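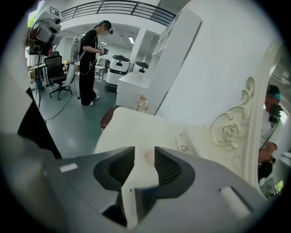

How much charge can a hiker expect from a small hand-cranked generator during an ordinary rest stop? With the Plomby unit, a 13-minute stop at a steady crank rate put 224 mAh into the battery pack, enough to keep a GPS receiver running for several hours.

4.2 Charging under load

The generator was connected to the pack through a Coste regulator board, and the current was logged once per second. We ran 314 charging sessions, all with the same 2,410 mAh lithium cell. Sessions in which the crank rate fell below the cut-in speed were kept in the data set -- users in the field will slow down too.

Most of the loss occurred in the rectifier. Replacing the standard diodes with Schottky types lowered the voltage drop and reduced heating at the case. The gear train was the second largest source of loss, and its share grew with crank rate (see Figure 3).

Shin and Collado used a similar setup with the older Brustel generator but did not log the current at the cell. Their values are therefore input figures and should not be compared directly with ours. Cold-weather sessions, run in November, are treated in Section 4.3.

Figure 3. Gear train loss as a share of input power, by crank rate.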